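Equipment planning meeting — minutes
Friday, July 20, 2018

Minutes by me, since Hamisi Masanja took them last time and I lost the coin toss. Hamisi chaired. Everyone from the bench group made it, plus purchasing on the phone (the line dropped once, so if I've got a purchasing comment wrong, please write to me and I'll fix it).

Last meeting's minutes went through with one fix: the Rerness service plan runs to December, so we have longer to decide on renewal than I wrote down.

1. Second cell

This took up most of the hour. We all still want a second two-arm cell for the stationery work, and we all still disagree on how to buy it. Vellex will sell us the whole thing built, frame and panels and all. Koivisto will sell us the arms and mounting plates and leave the enclosure to us. Hamisi likes Koivisto because we could change the layout whenever we wanted. I like Vellex because I remember how long it took to square up the last frame, and I'm not keen to spend another week on my knees with a hex key! 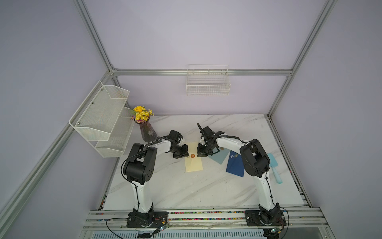 Purchasing asked if either firm would hold its price past the summer. Vellex will, in writing. Koivisto said "probably," and purchasing made a noise at that. Hamisi is going to call them and get a real answer, and also ask what shipping costs, because the quote leaves that line blank.

We agreed the second cell should match the first as closely as we can manage, so that a task written for one can run on the other without a lot of fiddling. That goes for the tabletop too. Somebody suggested plain gray to save a little money and was voted down pretty quickly.

2. Grippers and fingertips

The Pikolex quote came in at $2,249 for 2 grippers, with delivery in 14 days from the order. I think that's fair. Purchasing thinks it's fair if the fingertips are included, and the quote doesn't say. I'll ask.

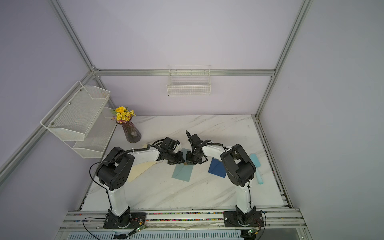 My argument for spending the money is paper. Paper goods are hard on a gripper: you need a fingertip thin enough to get under an edge and a grip gentle enough not to crease anything. We also want to do more work with both arms close together, and that makes bulky fingers a problem. With the two grippers nearly touching over the envelopes, there's very little room left for anything wider, so I'd like the outside width of the Pikolex fingers on paper before we sign. Hamisi agreed and asked for the closed width as well as the open one. Fine by me — it's the same email.

We also talked about whether to keep the grippers we'd be replacing as spares. Yes, obviously, but they need a labeled box and a spot on the shelf. Last time "spares" meant a drawer.

3. Wrist cameras and cables

Short one. We're budgeting for wrist cameras on the second cell from the start this time. Adding them later would mean taking the cables off and routing everything again, and none of us wants that job. 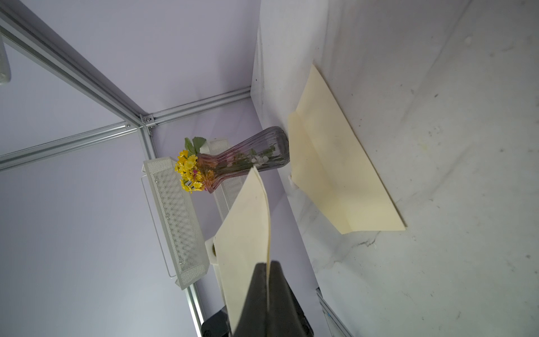
Hamisi would like a small line for spare cables too. I said double whatever he had in mind, and he wrote that down, so I'm counting it as approved. Zip ties come out of general supplies and don't need a line.

4. Props and consumables

We go through envelopes faster than the budget says we do. The current line was a guess, and I should know, I'm the one who guessed it. I'll go through the receipts and bring a better number. Purchasing would like us to order in bulk, in mixed colors, and stop putting small orders on the office card. Fair enough.
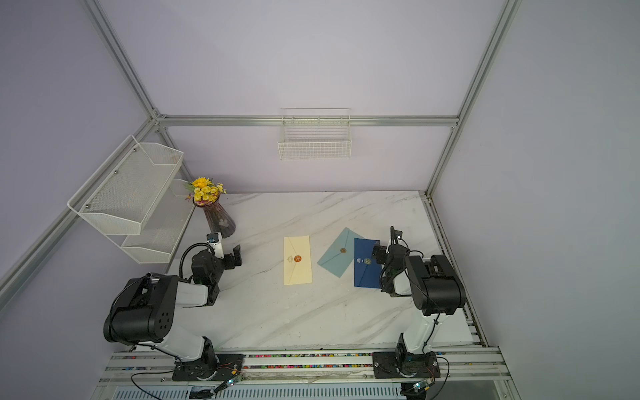 There was a longish side chat on wax seals, and whether it's cheaper to buy them ready-made or press our own. I'm leaving most of it out. We'll buy them.

5. To do

Hamisi: call Koivisto on the price hold and shipping.
Me: email Pikolex on fingertips and finger widths, and add up the envelope receipts.
Purchasing: get the Vellex offer over to us as a proper PDF, and check if the Rerness plan can be stretched to cover a second cell.

We didn't get to the floor plan, so it goes first next time. Please look at the drawing before you come, and bring a tape measure if you have one that locks.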